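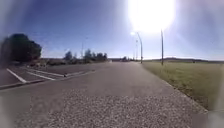
*Asphalt path next to the parking bays, sun high on the right.*

**Falton path-following kit: does it hold the line against strong sun?**

I am thinking to buy the Falton kit from Stelico, the version with one camera and the small computer board. It costs 535 in my currency with the mounting plate. My rover must drive alone on a path like the one in the photo: grey asphalt, dry grass on the right, a long concrete curb on the left with parking lines behind it. The product page says the kit "follows any paved path", but all their samples are made under clouds. Did somebody use it with the sun in front? I would also like to know if the white parking lines can confuse it. I must decide before Tuesday, when the discount ends.

Posted by **waltville_rover**

---

I have had this kit since February. With low sun it is weak. The automatic exposure makes the grass and the asphalt almost the same gray, and then the rover goes slowly to the side. Two things helped me:

- In the settings, change the exposure area to "lower half", so the sky does not count.
- Tilt the camera down more. The manual gives a angle which is too flat, in my opinion.

After this I drove 120 meters toward the sun and touched the grass once. The white lines were no problem for me, but my curb is higher than yours looks.

For the price I find it fair, but the manual is poor. If you have no patience for settings, wait for the next version.

Posted by **Patrício**

---

just put a hood on the lens, mine is cardboard and tape. never tried parking lines

Posted by **tread_and_bolt**

---

Thank you both. Patrício, is the "lower half" setting also in the basic firmware, or only in the paid one? On the product page I do not find it.

Posted by **waltville_rover**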